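Quick one, Friday, kettle's on

24 May 2024

Right, so the demo count for Skullon is up to 3505. Was hoping for more by now but the sim kept falling over on Tuesday and I lost most of an evening to it. My own fault, left the logging on verbose and filled the disk. Again.

Where things are. All of this is in simulation still, the arm, the table, the lot. I drive it by hand, save the run, reset, go again. A decent run is 90 to 110 steps. Anything much longer and it's usually me dithering over the grasp, and the model learns the dithering, bless it. So those get binned now. Felt brutal at first. Doesn't any more.

Changed this week:

Starting positions are properly shuffled. Before, I was picking from 7 fixed spots and the policy had basicaly memorised them. Move the thing a hand's width and it grabbed air.

Failed grasps kept, but tagged. Pemden (the old project, long gone) threw them all away and I've always thought that was a mistake. Recoveries are the good stuff.

Plant stays on the table. Went back and forth on it. Keeping it.

Not changed: my wrists hurt, the controller still drifts left, and the Rolland export script still writes the timestamps in the wrong order so I sort them afterwards like an animal. Will fix. Said that in November.

Next up is a training run over the weekend on everything so far, then see wether the new shuffling did any good. If it's no better I'll go back and look at the action smoothing, which I've been putting off.

Sorry for the rush, more when it's trained.
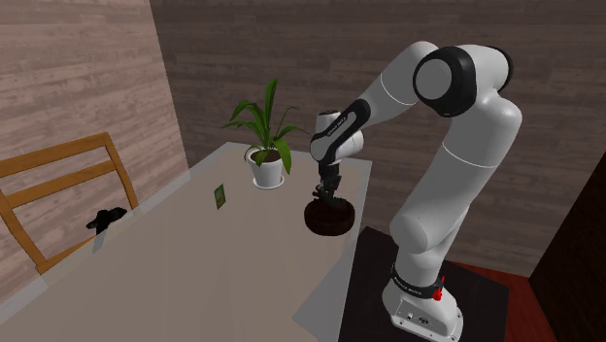
Sino: On keeping the failed grasps, do you cut the run at the miss or leave the whole thing in? I left mine whole and the policy started missing on purpose so it could recover. Took me ages to spot. Might be worth weighting them down before the weekend run.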